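Lecture : 2 min
Mardi, liste preltow-reseau

> Le tunnel Winby tombe toutes les 30 minutes.
> Faut-il réduire le MTU ?

Non. Passez le renouvellement de clé à 300 s et désactivez le NAT côté Lehner.
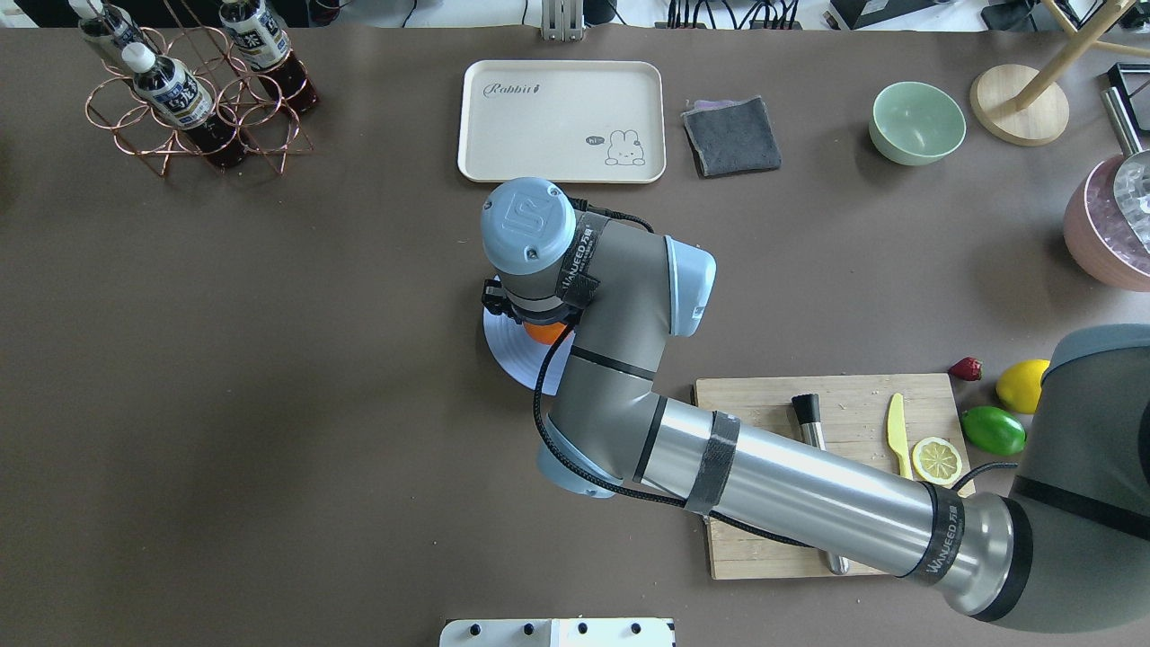 Le keepalive reste à 9 s. Sur Wiltach, fixez-le des deux côtés. Étiquetez aussi le câble d'uplink : une bande velcro noire, comme celle du tube argenté, suffit.

Commentaires
— Idem ici, réglé.
— Et en IPv6 ?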